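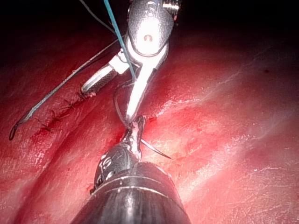 Home News Visits Materials Archive Contact

Print this page E-mail this page

Visit report: suture open day, Doherty Building, Vustville

By Bienvenido Gatchalian

The Gristositz suture works opened its Vustville site to outside visitors in May, jointly with the teaching department at Lunmont. The program consisted of a tour of the needle and thread lines in the morning and a session on closure technique in the Doherty Building after lunch. Attendance was limited to 15.

The tour started at needle forming. Wire is cut to length, ground to a point, bent to its curve and heat treated. Curvature is specified as a fraction of a circle, with three-eighths and one-half being the common forms. The line we saw was running half-circle taper point needles. Taper points spread tissue as they pass through it, while cutting points have edges and are used mostly for skin. The guide stated output for this one line at 2,000 needles per shift, which is low. The rest of the site was not shown.

Attachment of the thread is done at the blunt end, where a hole is drilled along the axis and the metal crimped around the strand. Samples are pulled to failure. Two pulls were done for us, and in both the strand broke before the crimp released. I asked for the acceptance value and was told it depends on gauge, with no further detail.

Thread color was discussed at more length than I expected. Blue is used for good contrast against red tissue, where an undyed strand can be hard to follow once it is under the surface. The dye is added before the strand is drawn. Undyed stock is kept for places where a colored thread might show through skin.

The afternoon session covered placement. The main points, from my notes:

Grip the needle behind the midpoint, away from the crimp. Gripping at the crimp bends it.

Enter at a right angle to the surface and follow the curve of the needle. Pushing in a straight line enlarges the hole.

Keep the bite equal on both sides. The instructor set 5 mm from the edge for the practice pieces, with the same figure between stitches.

Pull through slowly. Monofilament holds the shape of its package and will form loops if hurried.

Tighten until the edges meet, and stop there. Blanching at the edge means too much tension.

There was a useful discussion of the last item. A running stitch distributes tension along its whole length, so one tight pass can be evened out by the next ones. Interrupted stitches do not do this, and each has to be judged separately. Knots were covered briefly, with 3 throws given as the minimum for braided material and more for monofilament.

Handouts were limited to a gauge chart and a product list. The chart is clear and I have kept it. The product list does not give storage life, and the question was taken away for a written answer. Parking is on the north side of the site, and the entrance for visitors is poorly marked. Lunch was provided.

Print this page E-mail this page

Comments (3)

needleworks_r: Was the heat treatment before or after drilling? I have seen it done both ways.

B. Gatchalian: After, according to the guide. We did not see the drilling step up close.

Tamsin: The gauge chart would be worth posting if they allow it. Ours at work is two revisions old.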